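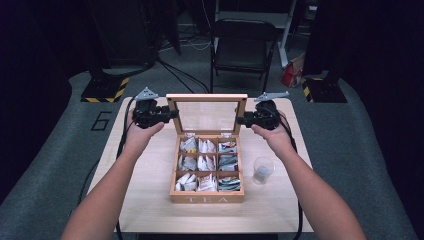 Review: the Folari hand-held gripper pair, tried at the Hotholm open day
Written by Holger Sjöberg
Rating: 4 out of 5

I went to the open day at Hotholm in June mainly to try the Folari grippers with my own hands. I teach evening courses in automation for adults who work in packing and small assembly, and I have wished for a long time for a simple way to let my students show a task to a machine. I had read the brochure two times before I went, and I can say already now that the brochure is less clear than the product.

The grippers come as a pair, one for each hand. You hold the body, you do the work with the gray finger plates, and the movement is recorded so that a robot can learn from it later. Each gripper has its own cable. I paid nothing for the visit and I have no connection with Folari.

How the visit was arranged

Hotholm had put up several tables on gray mats with large numbers, and each visitor was given a number at the door. I was sent to number 6. The task there was the tea box, a wooden one with a glass lid and the compartments full of wrapped tea bags. You should take out a bag, put it down on the table, and later also close the lid. Every visitor got 15 minutes with a guide standing beside. I asked if I could have a second turn after lunch, and this was allowed because a person before me had left early.

The guide told us that they had 208 recordings from the morning, over all tables. I do not know how many of them were good enough to keep. I asked, but he was called away to another table and I did not meet him again.

In the hand

The body is chunky. I have quite large hands and for me it was comfortable, but a woman in my group found that she could not reach around it in a relaxed way, and she changed her grip all the time. The weight I measured on the kitchen scale in the coffee room (they let me, very kindly) and it was 304 grams for one piece without the cable. This does not sound heavy. After ten minutes with both arms stretched out over a table, it is heavy.

The finger plates are flat and this is the part I liked best. I expected that thin paper wrappers would slip, and two times they did, but when I learned to come straight from above and not from the side, I could take one bag and leave its neighbors standing. The bags were packed tight in their compartments, so this is a fair test. The lid was more difficult for me. You must hold it with one gripper and let it down slowly, and I let go too soon on my first try. The glass survived.

The cables

My biggest complaint. They are long enough, but they pull. The right one wanted always to hang over the side of the table, and when I moved my arm toward the middle I felt it dragging behind. On my second turn I laid the cable over my shoulder, and it was better, but I do not think a customer should have to find this out alone. I used a pair from Strömberg last year where the cable leaves from the back of the body, upward, and I did not think about it one single time.

The software

I saw it for only a few minutes. It is called Zolance and it shows your recordings in a list, with a button for keeping and a button for throwing away. My second turn was kept, the first was not. The text on the buttons is small. I would have liked to watch my own recording again at half speed, and the guide believed that this is possible, but he did not find where.

What I would wish for

A smaller body as an option. A strap or clip for the cable in the box from the beginning. Also a printed page with pictures of how to hold the thing, because almost everybody in my group began with the thumbs in the wrong place.

Would I buy it?

For my course, yes, one pair, and the students will take turns. The price list on the wall gave a lower price for schools, and the delivery time was 96 days, so if you want them for the autumn you must order before the summer holiday. For somebody who will record whole working days, I would say try the Strömberg also before you decide.

The coffee was good and the parking was free. Take the rear entrance, the sign at the front points the wrong way.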